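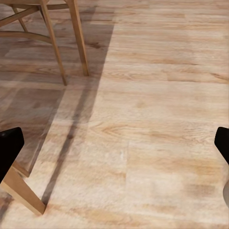
13 de abril de 2024

Escribo esto rápido porque si lo dejo para mañana se me olvida la mitad. Llevo desde marzo con lo de las pinzas y todavía no he comprado nada. Ni una. Todo en simulación. Mi mujer encantada, la tarjeta también.

Resumen para los que venís del post anterior: quiero un brazo pequeño para el taller, que coja cosas ligeras (piezas, trapos, algún listón) y las deje donde yo diga. El brazo lo tengo más o menos decidido, el Lewis. Lo que no tengo decidido es lo que va en la punta. Ahí es donde me he atascado.

Los candidatos:

Altosen, la de dedos paralelos. La de toda la vida. Dos dedos, un motor, abren y cierran.

Emix, la adaptativa. Dedos con articulación, que se doblan cuando tocan algo.

Había una ventosa en la lista pero la quité. En el taller hay polvo de serrín por todas partes y no me veo limpiando el filtro cada rato. Si alguien la usa con serrín que me escriba, me interesa.

Y el controlador, que es el Alitz para las dos. Esto lo fijé al principio para no volverme loco. Si cambias la pinza y el controlador a la vez no sabes quién tiene la culpa de nada. Me pasó el año pasado con los motores de la fresadora y no repito.

El entorno

Suelo de madera clara, muebles de madera, luz fuerte por un lado. Lo monté así a propósito, que es parecido a lo que tengo en casa y además es feo para la visión. Las sombras de las patas de la silla caen en diagonal sobre las tablas y tienen un borde bastante duro, y luego está la veta, los nudos, las juntas... todo eso son líneas. Un detector de bordes se pone las botas. El mío se las puso, desde luego.

Primer día: el detector me marcaba como "listón" la sombra larga y estrecha que cruza el suelo. Con toda la confianza del mundo. Bajé la luz y mejoró, pero eso es trampa, en el taller no puedo bajar el sol. La volví a subir.

Luego lo contrario. Madera sobre madera: la silla es de un marrón miel y el suelo va de crema a beige, pero en sombra las tablas se van a un gris malva y el contraste ya no es el que era. Por color no hay manera. Acabé metiendo profundidad, que en el simulador es gratis y perfecta, y en la vida real ni una cosa ni la otra. Lo apunto para cuando llegue la decepción.

Lo de los dedos negros

Esto lo quería contar aparte. Con la pinza muy abierta los dedos asoman por los lados, uno a la izquierda y otro a la derecha, y te queda suelo libre en medio. Para apuntar viene de lujo. Pero el de la izquierda tapa justo el arranque de una pata gruesa de madera, la de abajo, y de la otra pata, más fina, solo se ve la puntita. Del dedo derecho apenas se ve una franja. O sea que el campo no está repartido por igual, y yo había escrito todo el código de centrado suponiendo que sí. Medio día perdido. Moví el desplazamiento a un parámetro y listo, tenia que haberlo hecho desde el principio.

El negro mate ayuda, eso sí. Sobre un suelo tan claro los dedos se recortan fácil con un umbral tonto. En la zona de sombra ya menos.

Cirilo Arellano me dijo por teléfono que pintara las puntas de naranja. Le dije que el suelo tiene vetas naranjas. Silencio. Luego: pues verde. Vale, verde, puede que cuando tenga la pinza de verdad.

Las pruebas

Hice 60 intentos con cada pinza. Mismo guion, mismas posiciones de salida, mismo controlador. Objetos: bloque, tubo, un trapo doblado (bueno, lo que el simulador entiende por trapo) y un listón tirado en el suelo. El listón es lo que más me importa, que es lo que más se me cae.

Altosen: con el bloque y el tubo, sin historias. Llega, cierra, sube. Con el listón también bien si entra perpendicular. Si entra torcida lo pellizca por una arista y el listón gira. A veces gira y se queda, a veces gira y se va. El trapo, regular tirando a mal. Cierra sobre la tela y se lleva un pico.

Emix: el trapo mucho mejor, claro, los dedos envuelven. El tubo bien. El bloque bien pero lo deja torcido al soltarlo, no mucho, lo justo para que apilar sea un suplicio. Y el listón fatal. Al tocar el suelo antes que la pieza los dedos se creen que ya han tocado algo y se doblan. Empieza a cerrarse contra las tablas. Precioso de ver, inútil.

Esto último tiene arreglo por software, creo. Bajar más despacio y no dejar que se doble hasta pasar de cierta altura. Lo intenté con el Alitz y el modo de fuerza, y mejora, pero cada intento se hace eterno. Subí de 4 segundos de descenso a 6 y con eso ya dejaba de clavarse casi siempre. Parece poca diferencia. Ponte delante a mirarlo una tarde entera y me cuentas.

Total, en aciertos contando todo: la Altosen se quedó en un 70 por ciento aproximadamente. La Emix por debajo, no pongo cifra porque cambié el descenso a mitad de la tanda y no sería justo. Tengo que repetirla entera. Otro día.

Alrededor de las patas

Otra prueba que no estaba en el plan. Se me ocurrió dejar objetos cerca de los muebles, que es donde acaba todo en un taller de verdad. Debajo de la silla, pegado a una pata, ahí.

Y aquí cambia la película. Las patas van inclinadas y llevan travesaños entre una y otra, alguno curvado, a distintas alturas. Para mi cabeza eso es una silla. Para el planificador es una jaula. La Altosen abierta del todo ocupa muchísimo a lo ancho y el planificador me decía que no había camino. Si la llevaba medio cerrada sí había camino, pero luego abrir ahí dentro era rozar con algo. Probé a meterla girada, de canto, y así mejor. Bastante mejor. Pero el giro de muñeca del Lewis llega al tope antes de lo que uno querría y te toca dar la vuelta por el otro lado.

La Emix como abre menos se mete con más alegría. Punto para ella. Y si roza un travesaño cede un poco y no lo empuja. Otro punto. En simulación, repito, que las colisiones con madera curva están hechas con cajitas y el arco del travesaño es en realidad una escalera de bloques. Cambié el modelo de colisión por uno más fino y el ordenador se puso a soplar como un secador. Volví a las cajitas.

Nota para mí: reducir la malla de la silla a mano. Hay una astilla de geometría finísima pegada a una pata que no sé qué pinta ahí y seguro que le está dando trabajo al motor.

El controlador

Poco que decir del Alitz y casi todo bueno. El modo de posición va fino. El de fuerza hay que afinarlo con paciencia y la documentación está escrita para alguien que ya lo sabe. Lo que no me gusta: cuando pierde la comunicación se queda manteniendo la última orden. Si la última orden era "cierra", cierra. En simulación se estruja un bloque y ya, pero con mis dedos cerca no me hace ninguna gracia. Hay un parámetro para que suelte al perder señal, viene desactivado de serie. Activadlo. No sé por qué viene así.

También probé a meterle la cámara a distintas frecuencias, a ver si subiendo ganaba algo. Nada apreciable. El cuello de botella es mi código, que es Python escrito de noche.

Cámara

Esto da para otro post, pero lo dejo dicho. Mirar el suelo desde arriba y un poco en ángulo me gusta más que mirar recto hacia abajo. En recto los muebles se quedan en nada y no sabes a qué altura va un travesaño. Con ángulo ves las patas enteras, o lo que entre de ellas, y las sombras te dan una pista de la altura si la sabes leer. Yo la sé leer. Mi código todavía no.

El problema es que con ángulo los muebles se te comen las esquinas. A la izquierda tengo madera arriba y madera abajo, y a la derecha casi todo es suelo a plena luz. Si el detector se entrena solo con eso aprende que los obstáculos están a la izquierda y se queda tan tranquilo. Ya me ha pasado. Hay que girar la escena, cambiar la silla de sitio, mover la luz. Un rollo, pero un rollo automatizable. Lo tengo medio escrito.

Entonces cuál

Pues para lo mío, hoy, la Altosen. El listón manda. Y es más simple, menos cosas que se rompan, los repuestos de los dedos los puedo hacer yo. Me fastidia lo del trapo, pero los trapos los puedo recoger yo también, que tengo manos.

Pero no la compro todavía. Antes quiero repetir la tanda de la Emix con el descenso lento desde el primer intento y ver qué pasa con el listón. Si sube mucho me lo replanteo, sobre todo por lo de debajo de la silla.

Cosas pendientes, en el orden en que me van viniendo:

- repetir Emix entera
- limpiar la malla de la silla
- girar la escena y mover la luz de forma automática
- preguntar a Altosen por dedos más estrechos, en la web no viene nada
- puntas verdes (Cirilo, que sí)
- mirar por qué el Lewis hace ese tirón al arrancar la muñeca, igual es cosa mía

En los comentarios del post anterior me preguntabais por el precio del conjunto. No lo tengo cerrado. Me falta el presupuesto del soporte y el del cable, que parece una tontería y luego el cable vale lo que vale. Cuando lo tenga lo pongo.

Y al que me preguntó si se puede usar otro simulador: supongo que si, no lo he probado. Yo tiro con el que ya conozco, que bastante tengo. Los archivos de la escena los subo cuando estén presentables, ahora mismo las carpetas se llaman "prueba", "prueba buena" y "prueba buena de verdad", y la que funciona es la primera.

Me voy, que he dejado la tanda corriendo y oigo el ventilador desde la cocina.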